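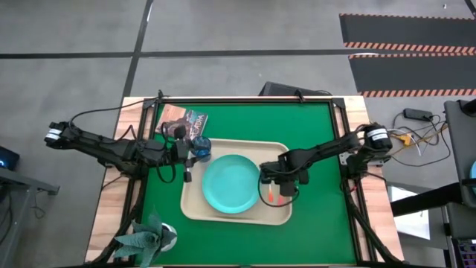
Surely a tray is just a way of carrying your washing-up one room further from the sink, wrote a reader from Prelau after the last of these pages. A fair point, and one I have heard in my own kitchen. I still say a tray earns its place on the table, if you set it properly.

How to lay a tray for one

1. Pick a tray with room to spare. Mine is beige and rectangular, a colour that Forkby's catalogue called "oat" and charged extra for.

2. Put the plate down first, on the left half. A round plate in the dead centre looks very grand and leaves you four useless corners. I like turquoise on beige. Toast looks better on it than it deserves.

3. The cup goes at the top left corner, small and close to the plate. Blue for me, but the tea won't mind. If you are left-handed, swap the whole lot over and ignore anyone who sighs.

4. Leave the right side alone. You will want it for crusts, a spoon, the post, and whatever you swore you wouldn't bring to the table.

5. Reading matter stays off the tray. A magazine can lie beyond it at the top left, at a slight angle if you wish to seem relaxed. I once read all of a 911-page novel with the book propped on the butter dish, and both came off badly.

6. One plant, kept to a corner of the table. An artificial one in a white pot will do nicely – spiky leaves, no watering, and it has never once dropped a petal in the soup.

A word on what goes underneath. Green felt is kind to trays and quiet under them, but it holds on to crumbs like a grudge. Brush it after every meal, or save them up until December and do the job with a hoover.

To clear, lift the cup off before you move the tray. It takes 3 seconds. Mopping the stairs takes a good deal longer.

Next time: napkins, and whether to bother.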